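Chapter 4
Sorting Small Parts: From Simulation to the Bench

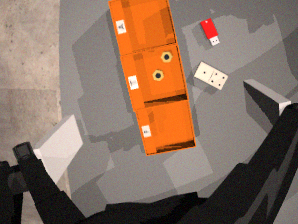 The arm in this chapter was built by Noemí Cervantes and Isauro Salinas in a shared workshop on the ground floor of the old Aguirre building. They wanted a machine that could clear a bench at the end of the evening and put hardware back where it belonged. It took them from May until late summer, and for the first half of that time the arm had no motors.

You will follow the same order. In Chapter 3 you cut the links and fitted the bearings. Leave those parts on the shelf for now. The work in this chapter is done on a computer, with a model of the arm, a model of the table, and a handful of small objects to pick up.

Choose objects that differ in shape and size. A hex nut is short and has a hole through it. A domino is flat with straight sides. A USB drive is longer, and its connector is narrower than its body. A small set of drawers can be placed upright or on its back, and each position gives the gripper a different problem.

Cervantes ran 1000 trial grasps before she ordered any motors. Of these, 63 failed. Most of the failures came from one mistake: the fingers closed before the wrist had finished turning. She fixed it by adding a short wait to the program, and you will write the same wait in Section 4.2.

Before you begin, you need:

The arm model from Chapter 3, saved with its joint limits
A gripper model with two fingers and removable pads
A notebook for recording each trial

4.1 Setting Up the Table

Open the arm model and place its base at the origin. Add the table next. Set its height to match your own bench, measured from the floor to the top surface. Run the arm through 10 slow moves with no objects loaded, and write down any joint that reaches its limit.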